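Ship's Association, minutes of the July meeting

Present: nine members, two more on the phone line, which dropped out twice. Apologies as per the list by the door. Started 7.10 pm, the previous lot were still stacking chairs.

Minutes of last meeting
Agreed. One correction, the reunion dinner was paid for out of the social account and not the book account. Secretary to amend.

Matters arising
Plaque: still with the engraver. No news. Chase again.
Banner: pole found, was in the loft at the Legion all along. Needs a new finial.
Letter to the museum re. the ship's bell: no reply. Suggested we ring. Secretary to do it before next meeting.

Deck log project
Main item, took most of the evening. The log books from the second commission came back from the family in the spring and want copying before they go back for good. Two volumes plus a loose folder of signals. Some 700 pages all told, a lot of it in pencil and very faint after the Mediterranean leg.

Quotes in:
Tremis will scan the lot on a flat bed and put it on disc, no retouching. Cheapest. Would need the books for a month. Several members not happy with the books being gone that long.
Grodum will do the same and clean up the faint pages, charged by the page. Nice sample sent round, everyone could read it without glasses nearly. But dear.
Third firm never came back to us.

Discussion went on a bit. One view was that the faint pages are the only ones anybody wants, as they cover the refit and the collision, so no point going cheap. Other view was get everything copied now plain and tidy up later if there's money. Member who did the crew list said he could type up the worst pages if somebody would read them out to him. Two offers to read.

Question whether the loose signals should be in at all. Some are private. Agreed to leave out anything with a next of kin address on it.

Vote: Grodum for the two bound volumes, 6 for, 2 against, one not voting. Signals folder to be done at home on a member's own scanner.

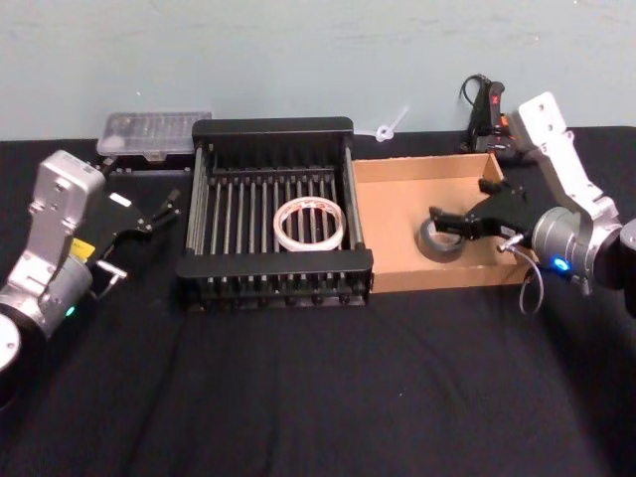
Black tabletop, July.

Cruise book reprint
200 printed last time, all gone bar a handful kept for widows and late joiners. Requests still coming in, mostly from abroad. Printer says the old plates are no good but can work from a clean copy. Nobody's clean copy is clean, the best has tea on the Malta pages. Ask in newsletter if any member has a better one to lend, will be returned.

Price: previously sold at cost. Proposed to add a pound for the welfare fund. Carried.
Soft cover this time. Hard cover too heavy for the post, we lost money on every one that went overseas.
Also asked for: an index of names at the back. Agreed in principal, depends who does it.

Disc version
Copies on disc have sold steady. Complaint from one buyer that his new computer has no slot for it. Fair point. Look at memory sticks. Vanags do them printed with a badge, price to be got. Sleeve label to be corrected at the same time, it has the wrong pennant number and has had for years.

Reunion
Clestunis Hotel holding the function room for us. They want numbers by end of the month and a deposit of £230, which the meeting approved. Menu as last year but not the salmon. Coach from the station if enough want it. Raffle prizes please, no more talc.
Members asked if the short film of the launch could be shown again after dinner. Yes if the hotel have a screen. To check.
Wreath laying on the morning after, at the usual place, blazers and medals.

Money
Report taken as read. Subs a bit behind. Reminder to go out with newsletter, second class. Bank now wants three signatures on the form again, form passed round and signed.

Newsletter
Copy wanted as soon as poss. Short of stories from the engine room side. The piece on the Christmas concert party was liked and there's a part two. Photos should have names on the back in pencil, not biro as it comes through teh front.

Any other business
Caps: cap tallies available from the usual supplier, put your name on the sheet.
Website: two dead links, and the guest book is full of rubbish again. Will be cleared.
Parking: please don't use the doctor's spaces.

Next meeting same place, 7 pm. Tea rota on the back of the agenda. Closed 9.25 pm.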